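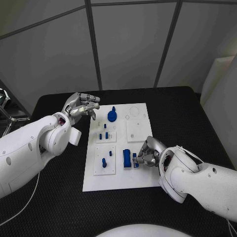
Fig. 4-1. Two-arm station with the assembly board in place.

4. Trying a bench task: the assembly board

Owners of the Skilitz two-arm station tend to ask whether it can load a dishwasher or pack a box on a production line. In most homes and workshops the answer is still no. Shirts, wet plates and mixed bins of screws remain hard, and a person will do them faster. Work through this section before you plan any chore of your own. It covers picking up small rigid parts and putting them back where they belong.

Sections 1 to 3 must be complete. Allow 79 minutes for a first session.

4.1 Preparing the board

1. Lay the board on the black table with a long side facing away from the station.
2. Check that both hands can reach the near and far plates without the elbows meeting.
3. Run the white cables clear of the arms. Leave slack at the wrists.
4. Open Vukell on the control computer and choose Bench, then New task.

Caution: Keep your own hands off the table once the arms are enabled. The stop button must be within reach of a seated person.

4.2 Choosing the working hand
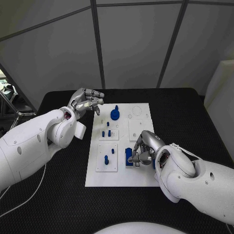 Vukell asks which hand will do the work and which will wait. Choose the one nearer the first part. The waiting hand should be parked in the air, as the left one is over the upper left of the board, while the right hand works low down beside the tall blue block. Do not park a hand flat on the board. It will knock the small pegs, and a peg that has moved even slightly may be missed on the next try.

Note: Two-handed tasks such as folding or opening jars are listed in the menu but marked Trial. Expect them to fail more often than they work.

4.3 Running the task

5. Set the speed to 7. Higher settings save little time on parts this small.
6. Press Start and let the first part finish before you touch any setting.
7. If a part is dropped, press Hold, put it back by hand once the arms are disabled, then press Resume.
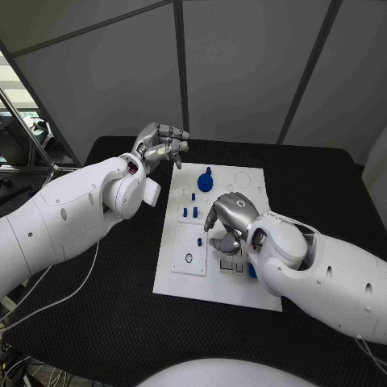 8. When the hand has closed, look at the grip reading. A reading under 82 means the fingers have probably met the board or each other. Press Hold and start the step again.
9. Repeat for the remaining parts. Pegs are best left until last.
10. Save the log under a name you will recognise.

4.4 What the results tell you

A good log here does not mean the station is ready for a kitchen. The board keeps still, the parts are hard, and each has a marked place to go. A cutlery drawer has none of that. In our own shop at Correa we let the station sort rigid parts into trays, with a person nearby, and we still do the wiping down and the packing ourselves - the station is too slow at both.

Round parts need more care than blocks, as they can turn in the fingers. Try them only after the blocks go in reliably. The fingertip pads should be changed after roughly 2400 grips, or sooner if they look shiny.

4.5 Service note

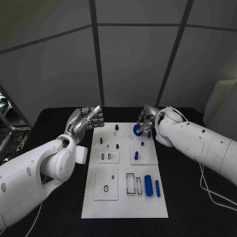

USEX, Jan 29, 2022

Duarte Aguiar, bench support. Some owners have reported discs slipping on the way down. Lower the approach speed by one step and have the thumb meet the disc near its middle. A disc held on edge, like the blue one in the right hand, has to be turned level before it is let go. Vukell does not yet do this without help, so add the turn as a separate move. A change is planned for May. Until then, do not use the disc task as a guide to handling plates or jar lids.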